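Cloth week, notes before I forget

Quick one, it's late and I still have to rename files. We're at 300 episodes on the Noltby cell now. Target is 700. So, not halfway. Two arms, one gray thing to flatten and fold, over and over.

Fadime Bilgin took the morning block and I had the afternoon. Her folds are neater. Mine are faster and a bit ugly, and I'm leaving the ugly ones in for now. Last batch we threw out everything that looked clumsy and the policy had no clue what to do when a corner slid.

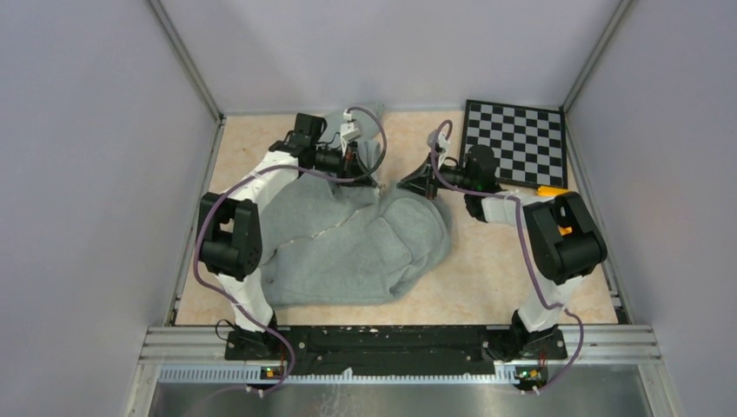

Starting positions are the big one. I kept dropping the cloth the same lazy way every time, you don't notice untill you scroll through 80 first frames in a row and they all look alike. New rule: toss it, turn it, no fixing it by hand before you hit record. Also different operators back to back if we can manage it.

Teleop lag was bad for a while after lunch. Restarted the Vundus logger, fine again. Lost 2 episodes, no big deal. Need to write down which ones.

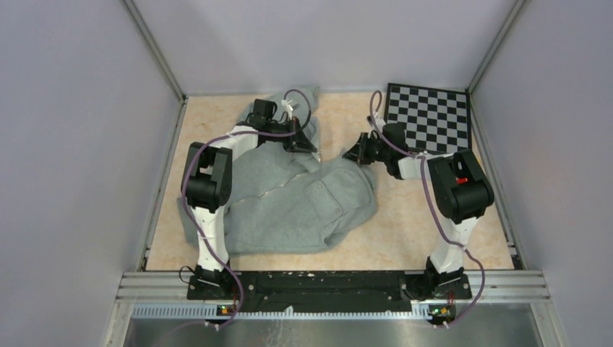 Both grippers in at the upper part of the garment, checkerboard in the far corner.

Labels next. Do we mark a regrasp as its own step or leave it inside the fold? Fadime says own step. I said leave it, then watched a few back and now I dont know. Will ask the Lellska people, they did towels in April.

More tomorrow if the disk holds out. Current plan is to copy everything off before breakfast and start clean at 8.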